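Undevow Longhorn Sale returns in March with 90 lots and a new evening preview

3 min read

The Undevow sale will be back at the Stasto showground this March, and we are very pleased indeed to be welcoming old friends and new faces to what has become, for a good many of us, the true start of the Longhorn year.

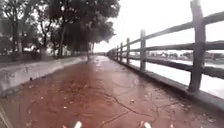

What is in the catalogue

There are 90 lots this time, made up of cows with calves at foot, in-calf heifers, a strong group of yearlings and 7 bulls, all of them halter-trained and all of them sold with full pedigrees. Buyers who came last year will remember how quickly the heifers went, and we have been careful to leave plenty of room in the order of sale so that everyone has time to look, think, have a cup of tea and look again.

The largest consignment comes from the Alipour herd, which has been breeding for length of horn and a good level topline for longer than most of us have been going to sales. They are offering three full sisters out of one of their oldest cow families, together with a young bull from the same line. It is not often that a herd of this standing lets sisters go in the same season, and we are grateful to them for choosing our ring to do it in.

Fukora Cattle are sending stock for the first time. Theirs is a small herd kept on hill ground, and the animals have wintered out – you will find them a touch leaner than some of their neighbours in the pens, but with wonderful feet and the sort of quiet manner that makes a cow a pleasure to own.

An evening in the pens

For the first time we are opening the evening before the sale, from 5pm until 8pm, so that buyers can walk round at their leisure and talk to the breeders without one ear on the auctioneer. There will be hot food in the members' building, and the horn measuring table will be open to anyone who would like to see how it is done. Last year's visitors came from a very long way off, about 228 of them by our gate count, and many told us they would have liked a little longer with the cattle.

Selling begins at 10.30am the next day with the cows and calves, followed by the heifers and yearlings, with the bulls after lunch. Bids will be taken in the ring, by telephone and online, but telephone bidders do need to register with the sale office by noon the day before.

Getting your cattle home

All stock will be health tested before it arrives, and copies of the results will be pinned up at each pen. Animals may stay at the showground for up to three nights after the sale at no charge, with hay and water provided, and the office keeps a list of hauliers who know the breed and have trailers wide enough for a grown set of horns.

Catalogues are free and can be collected from the sale office at Stasto or sent by post on request. Entry is free on both days, and well-behaved children are very welcome. Please leave dogs at home.

Issued by the Undevow sale office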